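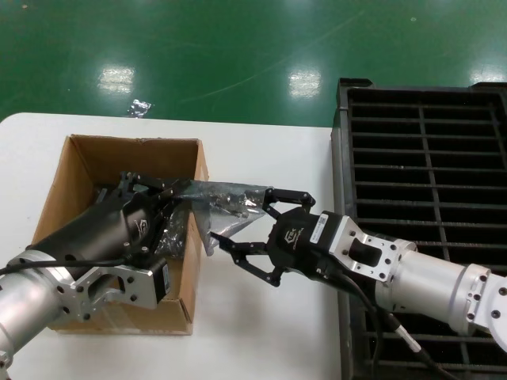 Open cardboard box on a white table, green floor behind.

Print this page | E-mail this page

Reusing a shipping box to mail dishes – is this a terrible idea?

Asked by Lorraine Te Moana, August 14, 2023

My aunt left me 79 pieces of china, none of which I wanted and all of which my cousin did. She lives 2,649 miles away and has made it clear that she is not flying out for a gravy boat. I have a stack of brown boxes from when I moved in July. Two moving companies quoted me prices that were more than I paid for my car, so I'm doing it by mail.

Can I use the old boxes or do I need to buy new ones? Also, is newspaper good enough, or is that something only our grandmothers got away with? I would like the plates to arrive as plates.

3 answers

Guido Amato wrote:

Old boxes are fine for sweaters. For china I'd be picky. Press on the corners with your thumb, and if they feel soft, that box has retired. Same if there's a crease running across a side. Look for the round stamp on the bottom flap that gives the strength of the board. A 200 lb test box is okay for a few plates, but I would still double box: a small box inside a bigger one, with two inches of padding on every side.

Stand the plates on edge like records. People lay them flat because it looks safer, and then the bottom one carries the whole family. Wrap each one separately, put a crumpled layer under them and another on top, close the box and shake it. If you hear anything, open it again. I know you just taped it. Open it again.

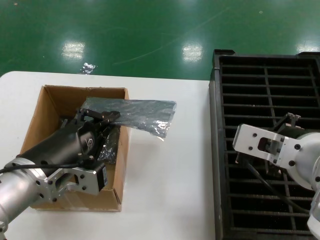

Newspaper works but the ink comes off on the glaze, and your cousin will be washing gravy boats until Christmas. Plain packing paper is cheap. Skip the packing peanuts for anything heavy, they drift to the sides and the plates sink to the bottom like they had somewhere to be.

Keep each box under 30 pounds if you can. I once sent a 144-piece set to my sister in three enormous boxes. She now has a set of slightly fewer pieces and we don't discuss it.

Petro Melnychuk wrote:

just buy new boxes. its china

Zlata Onyshchenko wrote:

Mostly agree with Guido, except that I lay my bowls flat, nested, with paper between, and have never lost one. Cups get stuffed with paper and go on the top layer, handles wrapped first.

Read the insurance page before you pay for insurance. I shipped a teapot with Zutia and learned that "fragile items" were covered for everything except breaking. Skoryk paid me for a lid once, after over 200 days and a great many photos of the lid. Take pictures of the pieces before you wrap them, and put a slip with both addresses inside the box in case the label comes off.

And number the boxes. Your cousin will call to ask where the saucers are, and it's nice to have an answer.

Contact us | Copyright Serska Community Help | Back to top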